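Why Do Scientists Have So Many Little Dishes?

Look at a science table and you might think somebody forgot to finish the washing up. There are cups you can't drink from, bowls too small for cereal and a rack full of holes. Every one of them has a job, though, and most have had it for a very long time.

Start with the beaker. It's a glass cup with a flat bottom, and scientists use it for pouring, mixing and holding liquids. Many beakers have lines on the side, such as one for 100 milliliters. The lines are only good for a rough guess, a bit like your uncle's directions.
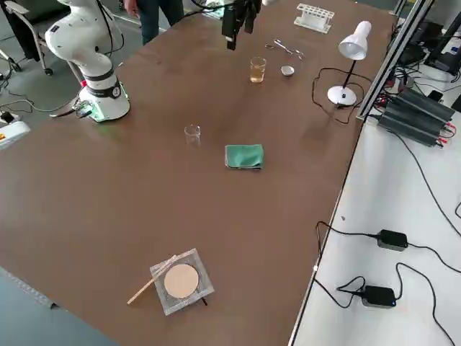

Then there's the evaporating dish, which is small, wide and often made of porcelain, the same stuff as fancy teacups. Put salty water in one and warm it gently. The water floats off into the air and the salt stays behind – it has nowhere better to be.

A dish like that can get very hot, and fingers are not built for it. Scientists pick it up with metal tongs. Water boils at 212 degrees, and you'd notice well before that.

A test tube has a round bottom, so it can't stand up by itself. It needs a rack. Small racks might have 4 holes and the biggest ones many more, and there is always one tube missing.

Last comes the cloth, for spills. It never gets its name in the science books.

Try it at home: stir a spoonful of salt into warm water, pour a little onto a saucer and leave it on a windowsill. Check it tomorrow. Please don't lick the saucer.

Updated 11/09/2024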